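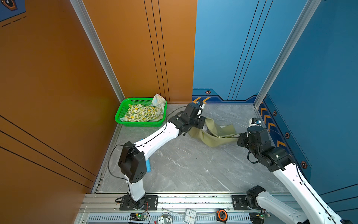 Notebook, November, Monday, late afternoon

Went back over Gavin's transcript of the Derow walk, the stretch from the tram sheds to the Goicoechea building. He has the stair tiles down as original. I don't buy it. The permit file Chathurika copied has the ground floor gutted and refaced, and a landlord who rips out a whole floor does not go easy on the stairs. The color notes are no better. "Orange" in his list covers everything from brick dust to traffic cone, and when I say orange I mean the burnt orange of the booth wall on the left, the one with the thin black diagonal lines. The lobby in Capucine's sketch is paler than that by a long way. Until we have a paint scrape it goes in as "orange, unverified."

The tenant story: Rodrigo was told that 600 people lived in the block at its peak. Told by whom? A man at the kiosk, who had it from an uncle. The Listport directory lists 40 flats. That makes 15 to a flat, every flat, which I could believe of one or two but not of the lot. Leave the number out of the draft.

Route timing. The printed sheet says 60 minutes. We took over twice that, and we skipped the Enach arcade because the gate was chained. Crescencio says it is always open on market days — he also said that last time.

Still open:
- who put the third street door in, and when (the 3 doors on the old plan don't line up with the ones there now)
- whether "Derow" on the tram map means the street or the whole quarter. Capucine thinks the quarter. Her only source is the tram map.
- the roof. We were let up as far as the top landing, so nothing about pigeon lofts goes in as fact.

Chathurika to ask the land office for the second permit. Gavin to redo the color list with samples in hand.

3 min read
Search notes… Go
Contact | Copyright the walk group | Back to top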